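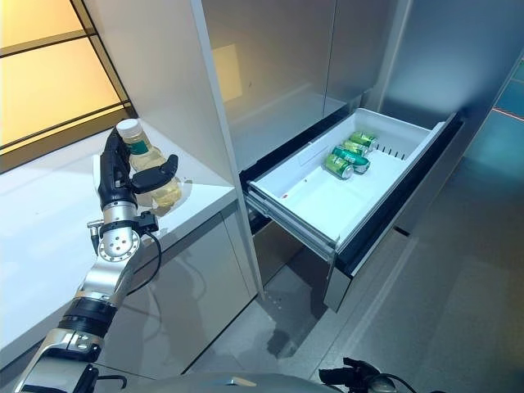

*4 min read*

# Sullholm kitchen gets its drinks drawer back, with conditions

The shared kitchen on the second floor of the Sullholm building has a working drinks drawer again, bringing to an end a period of hardship in which tenants were obliged to walk to a fridge.

The pull-out, set in the tall cabinetry beside the white counter, came back into service in July after new runners were fitted. It slides a long way out, stays out until pushed, and holds a white plastic bin for drinks. Four green cans were in the bin, and a bottle of something pale yellow was over by the counter, which is a fair summary of the drawer's purpose and also of the argument that has followed it.

The argument is over whether bottles belong in there at all.

"It was always meant to be cans," said Rocío Grajales, who manages the building and wrote the new rules. "Cans stand up. Bottles fall over when somebody shuts it with a hip, and everybody shuts it with a hip."

The rules run to one page and are taped inside the pantry door, where tenants looking for the drinks drawer will not see them. Cans go in the bin. Bottles go on the door shelf of the fridge, or home. Anything opened is to be finished or labelled, and anything labelled is to be finished by the end of the month. A clause on glass was added after a first draft went round the building and came back with more handwriting on it than type.

Kevin Alvarado, whose drafting firm Vosmont has the desks closest to the kitchen, regards the whole document as an overreach.

"I drink out of a bottle with a lid because I like to put the lid back on," he said. "You can't put the lid back on a can. I would have thought that was well understood by now."

Mr. Alvarado has asked for a second bin, to be placed behind the first and reserved for bottles with screw caps. He has supplied a drawing of it, to scale, in two colours.

The repair itself took less time than the correspondence. The old runners gave out in the spring, when the drawer came off its track with a full load aboard and settled at an angle that Ms. Grajales described in an email to tenants as "not a shelf". It was then taped shut. The tape was respected for one morning.

The bill came to $1,231, which covers the runners, a new bin and the straightening of the cabinet side, and which several tenants have since compared with the price of a small fridge. The joiner, Ilaria Cirillo of Olszewski, pointed out that a small fridge would not have fitted the hole.

"It's a good cabinet and a heavy drawer," she said. "People pull it right out to see what's at the back, and then they lean on it while they decide. I've put in runners rated for 50 kilos. That should cover the drinks. It won't cover somebody's elbows and a long phone call."

She declined to take a position on bottles, except to say that the bin could be lifted out and washed, and that the last one plainly never had been.

The grey base cabinets under the counter were left as they were. They have flat fronts and no handles, and new tenants can usually be identified by the way they pat them. Yurani Castaño, who joined the bookkeepers across the hall earlier this year, said it had taken her most of a week to find the cutlery.

"Nobody wanted to tell me. I think they'd all been through it and felt I should as well," she said. She supports the drawer, having discovered it on her second attempt at the spoons.

Counter space is the next item. The white top is the only clear surface in the room and has attracted, at various times, a sourdough starter, a box of lanyards and a bicycle wheel. Under the new page of rules it is to be wiped down after use and kept free of anything that is "waiting for somebody" - a phrase Ms. Grajales says she chose with particular people in mind.

Sabine Rieger, who runs the Pero translation bureau from the north side of the floor, has been asked to put the page into French and German. She has done so, and reports that the sentence about hips does not survive in either language.

"In German it sounds like a medical warning," she said. "I left it in. It may work better."

The rules will be tried for 12 weeks, after which tenants can vote to keep them, change them or go on ignoring them as they are. Mr. Alvarado's drawing will be considered at the same meeting. Ms. Grajales has asked that anyone bringing refreshments bring cans.

Tenants with comments on the drawer may leave them in the envelope by the kettle. Comments on the kettle should be sent to the building office by email.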